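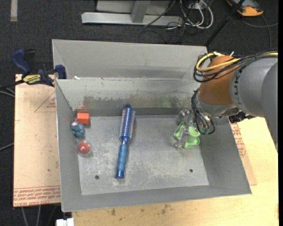 *Bin picking at the Ludbridge bench: hairbrush, green plastic thing, a few small items on the left.*

I'm going to say something grumpy about grasp planners. We spend months on the network that scores the grasps, and then the logging is one guy's print statements! Last November I went through 388 picks from our bin, and for 30 of them I couldn't tell you which grasp the planner had even chosen (the log just said "ok").

So my pitch is boring. Before you train on another 2,000 scenes, write a decent replay tool. Save the point cloud, the candidate grasps and the path, and let me scrub through it all with a mouse. I'd take that over a better score any day, and I'd even help build it.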